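October 4, 2024
Rulard clamp, second run. Entry by Geeta S.

Took the heating elements out of both kettles on the test loop this morning. Rig A has the Rulard magnetic clamp on the feed pipe, Rig B has a dummy clamp of the same weight that Parviz made from a hose clip and a lump of brass. Same supply, same timer, same thermostat setting. 557 hours on each.

The box the clamp came in says "up to 90% less scale." I keep coming back to "up to." Zero is also up to 90. There is no mention of water hardness, flow speed or pipe material, so I don't know what we'd have to do to fail to confirm it. 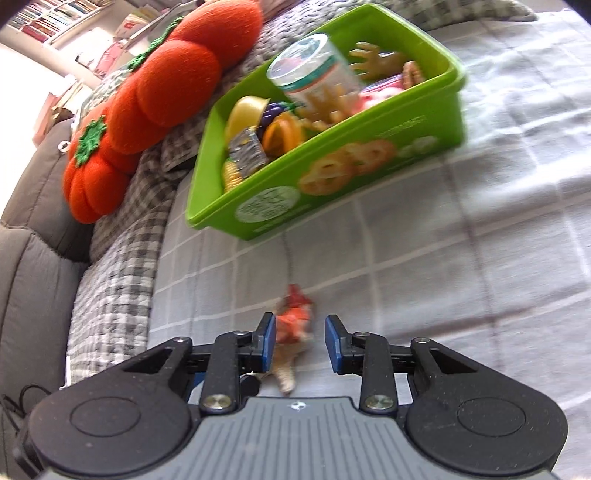

Weighed the scale off each element after drying overnight in the small oven. A came out slightly lighter than B. Before anyone gets excited, look at the January run, when there was no clamp on either rig and A was lighter than B then too, by more than it is now. I think Rig A just runs a little cool. Azadeh thinks the thermocouple on A sits too close to the wall of the tank. Either would do it, and neither has anything to do with magnets.

Nima's point, which I'll write down because he'll ask me if I did: the maker says the scale that does form is "softer" and wipes off. He scraped both elements with the plastic spatula and said A felt softer. He knew which one was A. Next time Parviz bags them and writes the code on a slip that stays in his drawer until the scraping is over. 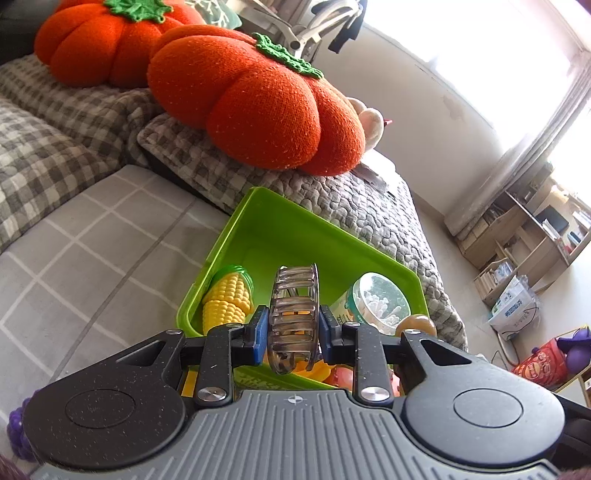 Busimcombe Building Services Lab – Water and Heating Group

Things I'm not happy with on this run

The flow meter on B stuck at some point in the second week. It reads fine now. Total through A was 3,000 liters by the meter, and I've assumed B matched it since the pump timers agree, but that's an assumption and I don't like having it in there.

Samples were supposed to be 500 ml each, filled to the line. Two of the B bottles are short. Whoever filled them, please fill to the line or write on the label that you didn't. Titration on the full ones gives the same hardness before and after the clamp, no surprise, as nobody claims it removes calcium. What it's meant to do is change the crystals, and for that we need the microscope slides.

Slides: looked at six with Kourosh. He sees more needles in A. I see needles in both. We swapped chairs and he still saw more in A. Needles can be down to temperature anyway, see above.

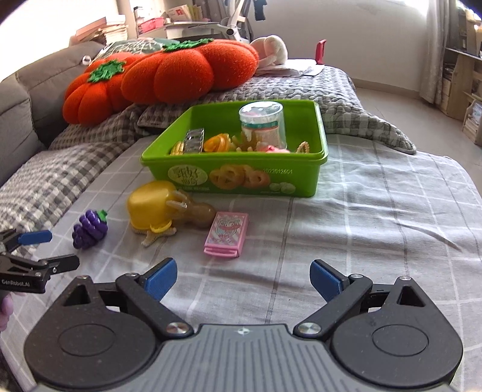
Green box on the bed, front printed with cookies.

Had a call with the Trutitow rep, who sells a competing clamp with a coil and a power supply. He offered to lend us one and also offered to come and fit it. Said yes to the loan, no to the fitting. He sent a customer letter saying a shower head stayed clear for a year. No word on whether the shower head was replaced, how often the shower got used, or what the one next door looked like.

Kourosh wants to try the Mao cartridge as a third arm. It doses phosphate, so at least there's a mechanism I'd put money on, and it would tell us whether the rig can detect a treatment that works. I should have had that in from the start. If the cartridge shows no difference either, then the rig is no good and both runs so far tell us nothing about the clamp.

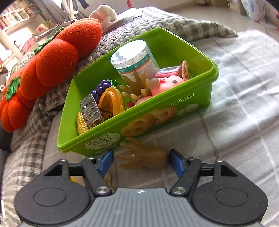 Swapping the kettles over would be cheaper still. Move the clamp from A to B, leave everything else as it is, run the same hours. If the lighter element stays with A, we're done arguing about the magnet.

To do:
Move the thermocouple on A, photograph it before and after.
New flow meter for B (Azadeh has the part number).
Swap clamp and dummy, codes with Parviz.
Ask Rulard for the test report behind the 90. Second time of asking.
Descale both tanks with citric acid and rinse until the strips read neutral. Last time the rinse on B got skipped.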